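December
by Chaminda Liyanage
Indau workshop notebook, shared page

Locker task, second block of recordings

Started 8:40. I continue from the list we agreed on last week: open the door, take one object out, put one object in, close the door. The tabletop tasks are enough for now, and the policy trained on them already does well with cups and boxes. With doors it does badly. It comes near the edge of the door and then waits, as if it does not know which side to pull. My opinion is that it has seen too few hinges.

Today's count, kept by hand and compared with the recorder at the end: 139 episodes started, 13 thrown away. Together with the first block we now have 222 good ones for the locker. I had hoped for more, but I lost most of an hour in the morning with calibration.

Calibration

The left and right fingers did not agree on the closed position. When I pressed them together, the opening width was still reading a few millimeters. I cleaned both markers with a dry cloth, and it helped a little. Then I loosened the bracket on the right finger, pushed it back to its stop and tightened again. After this the reading went to zero and stayed there for all of the session. Please check this before you start, also when the gripper was not used by anybody else in between. Close fully, open fully, three times, and look at the width curve. It takes less than a minute.

The wide lens makes straight things bend near the border. Vurkeck (our labeling script) does not care, but if you review by eye you must get used to it. A door that looks as if it is falling toward you is standing normally.

Why I threw away 13

Six of them: the markers were hidden behind the door edge for too long, so the finger width is lost. It happens when I reach deep and turn the wrist at the same time. If I reach first and turn after, it is fine.

Four: I helped with my free hand without thinking. For a person this is natural, but the robot will have only the gripper in this task, so the episode teaches the wrong thing.

Three: tracking jumped. All three were with my head very near to the cabinet, where the view is almost only plain gray metal. Grasta needs some texture to hold on to. I now keep the head higher and let part of the floor stay in view, and I had no jump after that.

How I do one episode

1. Stand in front of the cabinet, gripper at chest height, fingers open. Wait for the beep.

2. Say the task name aloud, for example "open right, take out." The labeler uses the sound.

3. Pull the door with one finger behind its edge. Do not pinch the handle every time. I mix both ways, around half and half, so that the model does not learn only one.

4. With the door open, bring the fingers to the front of the compartment and hold still for one breath. This short stop makes it much easier to cut the episode in two parts later (door part and object part). The blue thing on the shelf is small, and from my height it is in the shadow, so go slowly.
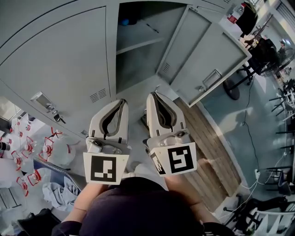
5. Go in, close the fingers on the object, lift before you pull back. If you pull first, you hit the shelf.

6. Bring the object to the chest, hold, say "done." Stop the recording only after the second beep.

7. Put everything back in a different position than before. I forgot this for a long time in the first block and many episodes look too similar.

Things to decide

- Lighting. Everything so far is with daylight from the window. Reddy must work also in the evening, so I propose one block after 5 p.m. with the ceiling lamps only.

- The left door. I have used only the right one. Opening with mirrored movement is less comfortable for me, maybe a left-handed person can do these.

- Do we keep the episodes where the first grasp fails and the second is good? I kept them and gave them the tag "retry." I think they are useful, but I want to hear other opinions before we train.

Battery of the recorder was at the end by 11:50. The spare is now on the charger. Upload is still running while I write this, next step is to look through the retry episodes.

3 comments | 2 shares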